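March 6, 2024

The morning was given to the Caputo inquiry. The ministry again denied that its February report had been withheld from the press, though three newspapers have now printed the same passage from page 21. Our request for the full text remains unanswered.

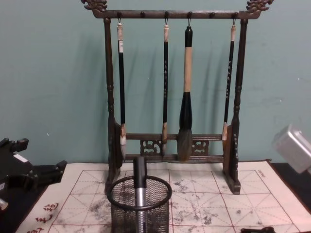 Leopold Kofler

At noon the editorial board met and agreed to correct Friday's headline, which overstated the findings. I supported the change — the word "proven" should not have been used.

The hearing resumes on the 22nd.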